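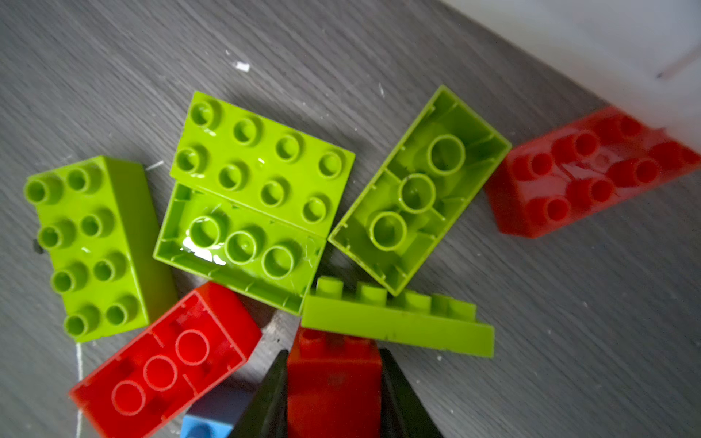

Busking with a small amp – do I need a permit for Hudberg?

I play guitar and sing, mostly old country, and I want to try the waterfront in Hudberg this summer. I've done open mics in Toom but never played on the street. My amp is a small battery one. Do I need a permit, and is it worth bringing the amp at all? I also have 1000 download cards left over from my last EP and would like to sell some if that's allowed.

Posted by idora_strings

You need one if you plug in. Acoustic players can just turn up, but anything with a battery counts as amplified and you apply at the town office. Mine took 5 days in March. Keep a copy in your guitar case, they do check. Selling cards is treated as street trading on the waterfront, so put them out with a tip jar and no price – that has always been fine for me.

For the amp, bring it. The wind comes straight off the water and your voice is gone past the first bench. Keep the volume low and move on after an hour or the cafes complain.

Posted by lowstring1477
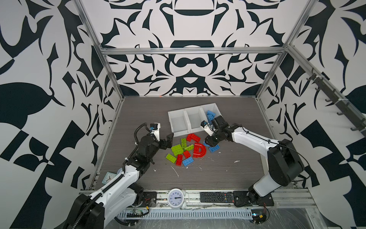 Robot arms at a table with patterned walls

Don't know about Hudberg, but in Devia they stopped giving out permits for the main square, so check before you drive all that way. I'd leave the amp at home the first time. Learn more songs instead, you will run out faster than you think.

Posted by devia_dobro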